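**Orkulwood Residents' Association — Minutes, 2025-10-29**

Present: Ada Gatti (chair), Valdir Assunção, Prys Owen, Uyên Quan (minutes). Alcides Figueiredo sent word that he would be 20 minutes late and was, for once, as good as his word.

**1. Minutes of the August meeting**

Approved after one correction. Prys did not "storm out" over the bike rack. He left briskly. The record now says so.

**2. Laundry room**

The second dryer is still taking quarters and giving nothing back. Valdir called Grisow, who service the machines, and spent 90 minutes on hold. He can now hum the whole song and did. Grisow have promised a technician "in the coming period." Ada asked which period. Valdir will call again.

**3. Roof repair**

Two quotes received. Dantas want $1533 for the flashing over the east stairwell. Rerklow want $1000 but would not say whether that includes the flashing. Alcides arrived at this point and said we should take the cheaper one. Prys asked him what it was a quote for. Discussion followed, some of it about the roof.

Agreed: Ada will ask Rerklow to put the work in writing. If they can't manage that by the next meeting, Dantas get the job.

**4. Noise**

A complaint was received about piano practice after 10 p.m. in the north wing. The only piano in the north wing belongs to Alcides. He felt the complaint was vague. It named the piece. He has agreed to stop at 9:30 and to learn a second one.

**5. Bike rack**

Deferred. Prys stayed in his seat.

**6. Common room table and storage**

Uyên put the plan for the common room on screen. The table would be plain brown, with shallow trays at one end for mail that lands in the wrong box. Valdir likes it. Alcides asked if the tray could be green. Ada said it was already somewhat green. Alcides said it was blue. This took longer than the roof.
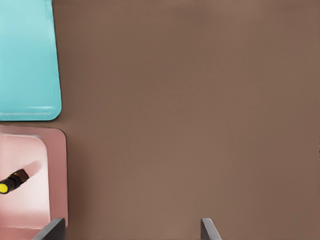 *Item 6: table rendering, turquoise tray at left.*

Agreed: the color stays and will be called turquoise in all future minutes. Uyên to get a price for the table before anyone brings up chairs.

**7. Any other business**

Prys brought up chairs. Moved to next time.

The key to the meter closet is missing again — whoever has it, please hang it back on the hook by the boiler room door. Valdir checked his coat during the meeting and found a different key, purpose unknown. It is with Ada.

**Actions**

- Ada: written quote from Rerklow; mystery key
- Valdir: Grisow, dryer
- Uyên: table price
- Alcides: 9:30 p.m.

Meeting closed at 8:50 p.m.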